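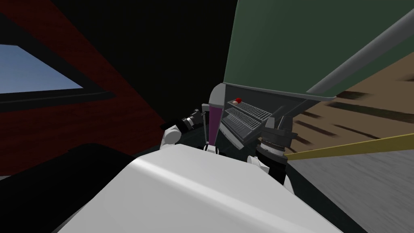 I need 278 insulated lunch bags printed for a staff giveaway in May and I'm stuck between two suppliers, Lideston and Kultau. Both do a six-can size with a shoulder strap and a front pocket. Lideston prints straight on to the polyester, Kultau sews on a printed panel. The colours I want are the ones on the robot arms in the picture, so a smooth white body with black ends and a silver ring round the black. Lideston say white is fine. Kultau say white marks too easily and want me to go for grey. Has anyone ordered from either?
Posted by jolanta_n, 4/24/20

Re: Printed cooler bags, which supplier?
We had 900 from Kultau for a trade show. The sewn panel held up well, but the zips were poor. The pullers came off a fair few of them in the first week. Ask for the metal puller, it costs a bit extra.
Posted by Remzi Polat

Re: Printed cooler bags, which supplier?
I'd go the other way. Direct print on polyester cracks at the fold, and a lunch bag gets folded flat every night and put in a drawer. I have a Lideston one here from a conference and you can't read half of the logo any more. Pay for the panel.
Posted by tcordero

Re: Printed cooler bags, which supplier?
Depends on the ink. Ours were screen printed by Lideston two years ago and they're fine. If tcordero's was a heat transfer then yes, that will crack. Ask them which one they're quoting for - the two prices are not the same.
Posted by Necati B

Re: Printed cooler bags, which supplier?
It was sold to us as screen print. I can only go by what's in my hand.
Posted by tcordero

Re: Printed cooler bags, which supplier?
Thanks all. I asked and the quote is for heat transfer, so I've told them to redo it as screen print. They also sent over the lining options, foil or the wipe-clean white one. The foil is cheaper.

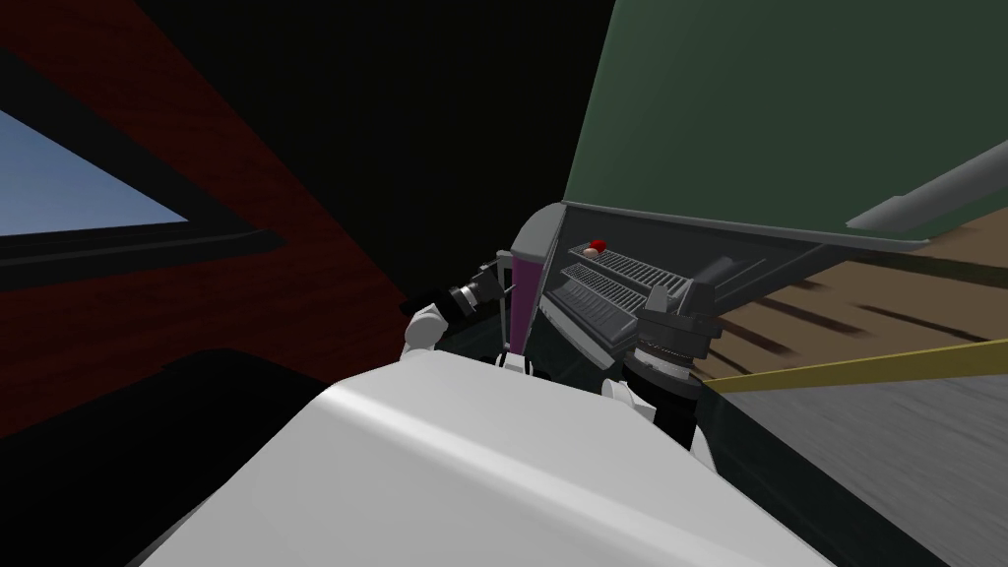

The wipe-clean one has welded corners and the foil one is stitched, and I'm told stitched linings leak when the ice pack sweats. Is that a real problem with a bag this small?
Posted by jolanta_n

Re: Printed cooler bags, which supplier?
Yes. Get the welded lining. We had damp desks all summer with the stitched ones.
Posted by Parisa Nazari

Re: Printed cooler bags, which supplier?
I don't agree, for a lunch and one small ice pack the stitched foil is good enough. It's a giveaway. Put the money into the zip.
Posted by Remzi Polat

Re: Printed cooler bags, which supplier?
Have you tried Erdem? They do welded linings as standard and the minimum order is lower than you need. Their next price break is at 2000, so no help to you there, but the basic price was all right when I looked. They do white.
Posted by Necati B

Re: Printed cooler bags, which supplier?
I hadn't heard of them. I've asked for a sample in white with black end panels and the silver piping. Lideston's new quote came back higher than the Kultau one, so they're probably out. Will post when the sample gets here.
Posted by jolanta_n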